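Rundgang vor dem Öffnungstag, Haus Haleck

Stand 18. August 2026, mit meinen Anmerkungen

Ich bin diesmal allein durchs Haus gegangen, mit Klemmbrett und viel zu dicker Jacke (im Gewölbe hätte ich sie dann doch gebraucht!). Die Punkte stehen in der Reihenfolge, in der man läuft, wenn man am Nordtor anfängt.

1. Nordtor und Vorplatz
In Ordnung. Beide Flügel lassen sich ganz öffnen und feststellen. Das Pflaster vor der Schwelle wackelt an derselben Stelle wie im Juni, ich habe wieder Kreide drumherum gemalt, aber bitte, da muss mal jemand mit Sand und Gummihammer ran.

2. Haupttreppe
Mangel. Der Handlauf ist 90 cm hoch, das passt, nur hat die untere Halterung Spiel. Solange die nicht nachgezogen ist, würde ich keine Gruppe hochschicken.

3. Gartensaal
Höchstens 69 Personen, das Schild hängt jetzt endlich innen neben der Tür. Die Stuckdecke habe ich mit der Lampe abgesucht und keine neuen Risse gefunden, puh.

4. Fliesenzimmer
Die Leihgaben aus Bragança stehen hinter der Kordel. In Ordnung, aber die Kordel hängt so tief durch, dass Kinder einfach drübersteigen. Einen Haken höher, dann ist Ruhe.

5. Souvenirverkauf
Die Anstecker mit dem Uhrturm und die Visby-Postkarten sind ausgepackt. Der Drehständer kippelt und muss von der Fluchttür weg, mindestens 2 m. Offen!

6. Feuerlöscher
Alle Plomben heil, Prüfmarken gültig. Der im Gewölbe hing hinter einem Banner, das habe ich gleich umgehängt.

7. Pausentisch
Sauber, Laufweg frei. Essen bitte nur in geschlossenen Dosen, wir hatten letztes Jahr Ameisen bis in die Vitrinen. 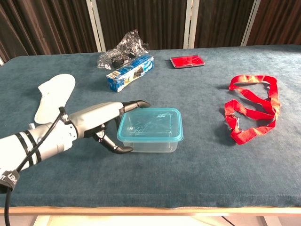 8. Notbeleuchtung Itura-Flügel
Mangel. Die Leuchte über dem Durchgang flackert beim Test. Ersatz ist bestellt, bis dahin bleibt der Flügel zu.

Nachkontrolle mache ich, sobald 2, 5 und 8 erledigt sind. Schlüssel liegt wie immer im Büro.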